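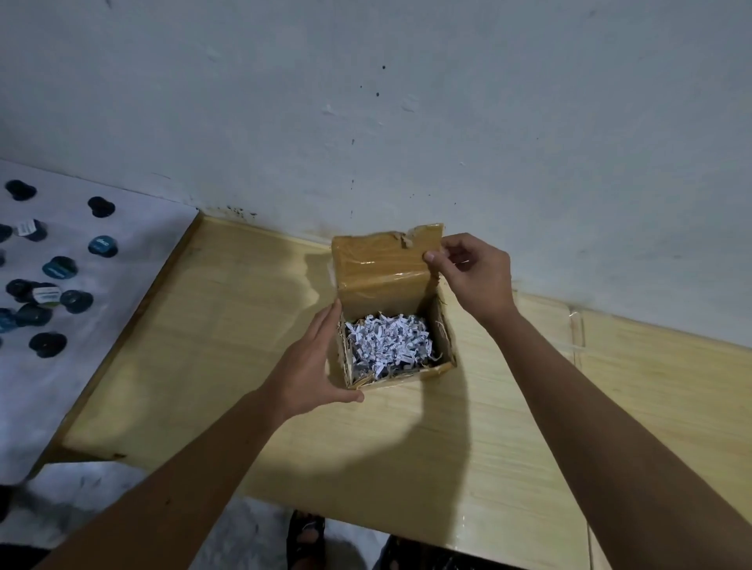
3 Unpacking and first set-up

3.1 Before you start

The Trosska desk barometer is sent out with its movement locked. Leave the parcel in the room where the instrument will be used for 3 hours before setting it.

1. Lift out the packing by hand. Do not use a knife inside the carton.
2. Take hold of the barometer by its base. Do not pull on the bezel.
3. Check the packing for the bag of small parts (setting key, felt pads, spare screw).

Note: Keep the carton and filling until the set-up is complete. Instruments returned to the Eltcombe workshop must be packed to the same depth on all sides.

3.2 Releasing the movement

1. Lay the barometer face down on a soft cloth.
2. Turn the red transit screw anticlockwise until it comes free.
3. Stand the barometer upright and wait 5 minutes. The hand may swing before it settles.

Caution: Never ship or carry the barometer by car with the transit screw removed.

3.3 Setting for height

The scale is set at the factory for sea level. Models with the Brukov capsule can be used up to 200 metres without a change of dial. For higher sites, see the table on page 29.

1. Find the current sea-level pressure for your area.
2. Insert the key in the rear socket and turn it slowly – a quarter turn at most – until the hand shows this figure.
3. Tap the case lightly and check the reading again.

Repeat the check after one week.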